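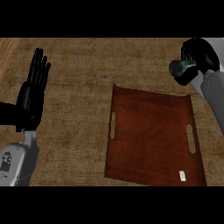
¡Hola otra vez! Lo primero, que me muero de ganas de contarlo: Patari ya tiene terminado su segundo disco, se llama Zokgate y lo presentan el 3 de junio en la sala Medina. Yo llevo dos semanas con él puesto a todas horas (en el autobús, fregando, intentando dormir) y cada vez que suena pienso en una bandeja de madera rojiza sobre una superficie basta, con manchas de color óxido, porque el disco suena a eso, a cosa áspera y cálida a la vez. Son 6 canciones y se me hace cortísimo.

Quien los viera en noviembre se va a llevar una sorpresa - han guardado casi todas las guitarras y ahora mandan el bajo y un sintetizador viejo que desafina un poco cuando le da la gana. A mí me encanta, sobre todo en "Ditstead", la que cierra, que empieza casi susurrada y acaba con todo el grupo cantando a gritos.

Las puertas abren a las 22 h y el concierto empieza enseguida, así que no apuréis con las cañas. Tengo 2 entradas para regalar entre quienes contestéis a este correo diciéndome qué canción del primer disco queréis que toquen (¡yo ya he pedido la mía!). Por cierto, ya somos 1.148 en la lista, qué barbaridad. Si venís, estaré por el lado izquierdo, cerca de la mesa de los vinilos.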